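Computer won't boot after I moved, just clicks. Is the drive dead?

Posted by Poonam Semwal, 15th April
Velldale Community Help > Home & Computers

Moved apartments and the desktop rode in the back seat of a friend's car. Plugged everything in last night and now it gets to the logo screen, clicks a bit, then says no boot device. It was fine the day before we moved. All my tax stuff is on there plus photos going back to September of the year my niece was born. Yes I know, backups. I have 3 days before I need the tax papers.

Things I tried: different outlet, holding the power button down, unplugging the printer. Haven't opened it. Is it safe to open? The shop on Brurkstead wants 307 dollars just to "attempt recovery" and that's more than the computer is worth to me.

Iraís Huerta
Stop turning it on. Seriously. If it's the drive clicking, every start can make things worse. If it's just a loose cable then you lose nothing by waiting.

Opening it is fine if you go slow. Shut down, pull the power cord out of the wall, press the power button once to drain whatever is left. Lay the tower on its side, take off the side panel (mine is 2 thumb screws at the back, yours may be different). Touch bare metal on the case before you touch anyting inside.

Find the hard drive. There are two cables on it, a thin flat one for data and a wider one for power. Push both in firmly, and push the other end of the data one too where it meets the motherboard. Car rides shake those out all the time. Then try it ONE time.

If it still clicks, take the drive out. On a lot of towers it sits in a plastic caddy, squeeze the sides and slide. Cables off first.
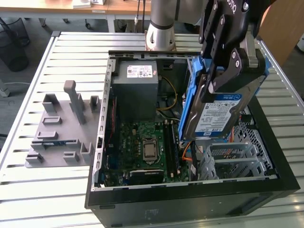

WD Blue 3.5-inch drive in its blue caddy, over the open case.

Then get a USB adapter, one made for 3.5 inch drives that has its own power plug. The cheap ones without a plug won't spin it up. I have a Skiner, 28 bucks, works ok. Hook it to another computer and copy the tax folder FIRST, photos after. Don't run any repair tools until your stuff is off.

Gumaro Cortés
had same thing. was the cable

Pantelis Alexiou
Mostly agree with Iraís, but check one more thing before you take anything out. Go into the BIOS (usually Del or F2 right when it starts) and see if the drive is listed. If it's there, might just be the boot order got reset, happens when the little coin battery on the board is old. Clock showing the wrong year is the giveaway.

Also 307 is high for an attempt. Call Sachdeva Repair over by the post office, they looked at mine for free and only charge if they get files back. Ask first tho, that was a while ago and prices may of changed.

And for the taxes, whoever filed for you last year should have copys. Worth an email tonight.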